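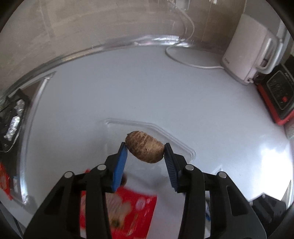 Trirkbridge Questions Sales Claims for Firska Hand-Held Gripper Kit

Wed 21 August - Trirkbridge, which reviews automation products for small buyers, is not recommending the Firska kit at its current price. Rindach sells the hand-held grippers as a quick way to record kitchen chores for robot training. Our review covered 103 recordings. We threw out 40.

"The brochure says 'any object, any kitchen,'" said lead reviewer Zerrin Yalçınkaya. "We'd like to know who tested that." 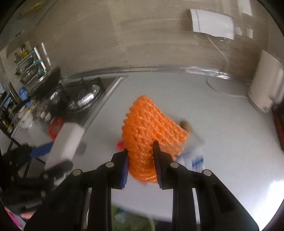 Rindach's claim about soft goods is the one we trust least. The company lists packaging among the things its pads handle well, but gives no failure rate. An orange foam fruit net can be held upright in the jaws, mesh strands and all. One good grip doesn't tell a buyer how often the next one will slip.
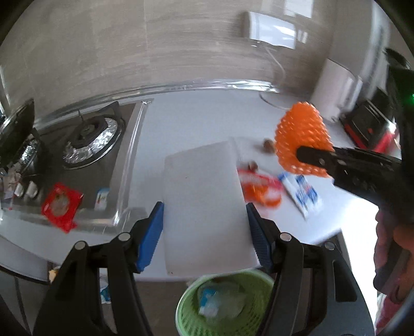
A white cutting board between the jaws of one gripper, with a second gripper at work on the right.

Rindach has promised new figures in November. "We'll read them," said Yalçınkaya. "We won't take them on faith."

Press contact: Hüsnü Karabulut, Trirkbridge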